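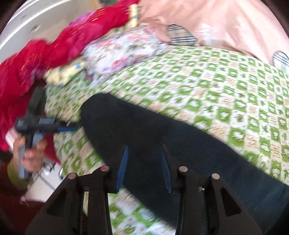 Lukero sucht: Technikerin oder Techniker (m/w/d) für die Pflege einer Greiferzelle
Eingestellt am 9. April 2022, Kennziffer 922

Wir betreiben eine Faltzelle vom Typ Arkex und einen Satz handgeführter Greifer, mit denen unser Team Kleidungsstücke fasst, zieht und ablegt. Die Greifer arbeiten viel und beschweren sich nie, jedenfalls bis zur Spätschicht. Dann klemmt ein Gelenk, und alle schauen zur Werkbank. Dort fehlen Sie.

Ihre Aufgaben
Gelenkbolzen prüfen, reinigen, bei Spiel tauschen
Blaue Backenbeläge erneuern, möglichst bevor sie sich im Hosenbein verabschieden
Beide Backen so einstellen, dass sie sich in der Mitte treffen (klingt einfach, lesen Sie den Satz im Sommer noch einmal)
Fusseln entfernen. Viele Fusseln.
Wartungsbuch führen, leserlich

Was Sie mitbringen
Abgeschlossene Ausbildung in Mechatronik, Feinwerktechnik oder etwas Verwandtem
Ruhige Hände und Drehmomentschlüssel-Disziplin
Gleichmut gegenüber Textilien. Dunkle Hosen auf kariertem Laken gehören zum Prüfprogramm, Bügeln nicht.
Deutsch fürs Team, Englisch für das Arkex-Handbuch, das 179 Seiten hat und auf keiner davon den Belagwechsel erklärt

Was wir bieten
15 Stunden pro Woche, zunächst befristet bis Ende März
1889 Euro brutto im Monat
Eine eigene Werkbank am Standort Valwood, mit Tageslicht und einer Schublade, die aufgeht
Einarbeitung an der alten Mendonça-Zelle, an der schon alles einmal kaputt war

Bitte schicken Sie Lebenslauf und ein kurzes Anschreiben mit der Kennziffer an die Personalstelle von Lukero in Valwood. Statt eines Motivationsabsatzes lesen wir lieber, was Sie zuletzt repariert haben und welche Schraube dabei übrig blieb. Reisekosten zum Probetag erstatten wir gegen Beleg.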